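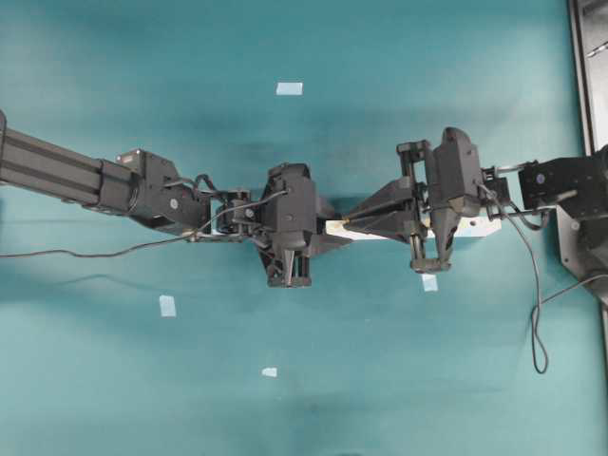
Workshop & Craft Room | Tips

Give Your Work Table a Color (and Keep It Clear)

By Ville Eskola
August

142 shares | 6 comments

I put off doing anything about my work table for years. It was a plain pale thing, fine for folding laundry, and hopeless for everything else I do on it. White parts vanished. Erasers vanished. I once spent most of a Wednesday evening looking for a little white plastic spacer that was sitting right in front of my nose!

So now I have a teal green top and I love it more than is reasonable. White things jump out at you, black things jump out at you, and it's a lot easier on the eyes than a bright white surface when the lamp is on. If you're choosing a color, take something white and something black to the store with you and lay both on the sample. If you can see the edges of each from arm's length, you've got a good one. Very dark green looked smart in the shop but it swallowed my black screws whole.

Flat beats fancy. I tried a textured mat first (a gift, sorry Wichai) and every block I set down had a tiny rock to it. You don't notice until you try to mark a straight line on something. A flat top with a bit of a dull finish is what you want, and dull also means less glare.

About the light. Shadows on a work table are a pain, and mine used to fall right in the middle where my hands were. I moved the lamp three times before I was happy. What worked was two weaker lamps, one on each side and a bit behind me, so what's left of the shadow is soft. Try it in the evening with the ceiling light off, you'll see the difference right away.

Cables! Anything with a cord gets to leave the table by the shortest way, off the left or right side, never across the front where your sleeve will catch it. Leave a little slack so it can droop when you shift things. A tight cord will drag whatever it's plugged into, and I have the dent in my floor to prove it.

Anything heavy that you use all the time, fasten it to the side of the table. My small vise and my lamp both live on the edges now and the middle stays free for the one thing I'm working on. One thing, that's my rule. The next piece waits in a tray on the shelf until this one's done.

For holding small blocks steady, stick a little pad of cork or leather on the tips of your clamps. I cut mine from an old coaster and put them on with contact glue - they've lasted ages and they don't leave marks on painted wood. Cheap clamps with pads beat nice clamps without, in my opinion.

Cleaning is quick. Dry brush first, then a damp cloth with a drop of dish soap, then a dry cloth. Don't skip the brush or you'll rub the grit in and scratch it. For glue spots I wait until they're hard and push them off with an old plastic card. It takes me some 45 seconds most nights, unless I've been sanding.

Wichai Meesuk wrote to ask whether a colored top shows dust more. Yes, a bit, light dust especially. I just wipe it more often.

Next time: drawer dividers, and what to do with all those half-used tubes of glue.

Filed under: Work Tables, Small Spaces, Cleaning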